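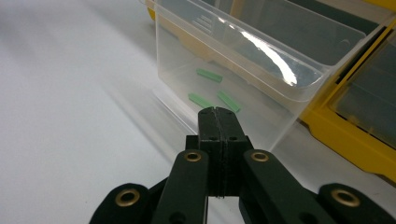
Clear Bins or Solid Bins? Storing Small Items in a Shared Workroom

Project report, Inger Steinarsdóttir and Ebbe Amundsen

1. Background

The Triltley workroom is used by three year groups for model making and textiles. Small items such as thread, glue sticks, fasteners and offcuts were kept in cardboard boxes on the shelves along the back wall. The boxes had handwritten labels, many of them out of date. Students often opened several boxes before finding what they wanted and did not always put the lids back.

Our project looked at whether clear plastic bins would make items easier to find and to put away. We also wanted to know if the room would stay tidier without anyone being asked to tidy it.

2. Choosing the bins

We compared two ranges. The Flusta range is solid grey with a slot for a card label. The Nimix range is transparent and open at the top. Both fit the depth of the shelves. We had a budget of 1,750 kroner and bought 56 bins, half of each type. The money left over went on card and tape.

A clear, drawer-style bin with tapered sides lets the user see through the front wall to the floor of the bin, so it is possible to tell when it is nearly empty. The drawback of tapered sides is that the base is smaller than the opening. Flat items such as sheets of felt curl up at the edges if they are cut to the size of the opening. We moved the felt to a shelf of its own.

3. Method

We emptied the old boxes onto the tables on a Tuesday afternoon and sorted everything by use. Anything broken or dried out was thrown away. Each type of item was then given one bin. The grey bins went on the left-hand shelves and the clear ones on the right. All bins had the same size of label, printed in the same typeface.

For the next 7 weeks we kept a tally sheet by the door. Students marked it each time they fetched something, and wrote down whether they had found it in the first bin they tried. At the end of each day one of us checked for items in the wrong bin.

4. Results

The sheets gave us 356 usable entries. Entries with no bin type marked were left out. The clear bins did better on first-try finds, mainly for items with a strong colour or an obvious shape. For pins, needles and other very small things there was little difference, and several students said they read the label in both cases.

Putting things away was less clear. Items were returned to the wrong bin on both sides of the room. In the clear bins a wrong item was usually noticed and moved by the next person. In the grey bins it tended to stay until one of us checked.

Some students disliked the look of the clear bins. One comment on the sheet was that the right-hand side "looks messy even when it isn't". We agree that mixed offcuts do not look good through transparent plastic.

5. Problems with the project

The two bin types were on different sides of the room, and the right-hand shelves are closer to the door. This may have affected the results. We should have swapped the sides halfway through. The tally sheet also went missing for two days in February and was replaced from memory, so those entries were not counted.

6. Recommendations

We suggest clear bins for anything used every week and grey bins for spares and offcuts. All bins should keep their labels. Our supervisor, Ms Ajayi, has asked for the labels to be checked at the start of each term, and a blank set is stored on the top shelf next to the paper trimmer.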